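Skomport Grasp Planner
Grasp planning software for parallel grippers with a wrist camera

Skomport takes the picture from a camera on the wrist and returns a ranked list of grasps for the part in view. It runs on the cell computer next to your existing motion controller, and it doesn't need a CAD model of the part. Version 4 was released on September 2, 2018.

Most planners do well on boxes and cylinders. Parts with notches and arms are harder, as there is often more than one place to close on and some of them leave the part hanging off balance. Skomport scores each candidate for finger clearance, contact area and distance from the estimated center of mass, and throws out any that would put a finger into a neighboring part.
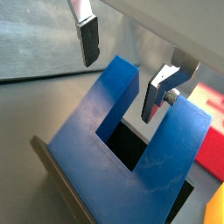 The planner also keeps watching during the approach. Grasps are scored again every 200 ms until the fingers start to close - if the part has shifted, the target moves with it. If no grasp scores above your threshold, the arm backs off and the cell gets a "no grasp" code it can act on.

What you get
Planner service and operator screen
Calibration tool for camera and gripper
Log viewer with replay of each attempt
Sample programs in C++ and Python

Requirements
64-bit Linux
16 GB of memory
Parallel gripper with position feedback
Color camera with a fixed mount at the wrist

Glossy and dark parts
Bright overhead light can wash out the top face of a shiny part and hide the inside walls in shadow. Use the exposure page in the calibration tool before you change any grasp settings.

License
$1,015 per cell, with one year of updates. The log viewer can be installed on any number of office computers.

Skomport is made by Pruster in Estport. For a trial license, write to Sang Nghiêm in sales. Questions about gripper drivers go to Sebastian Coman.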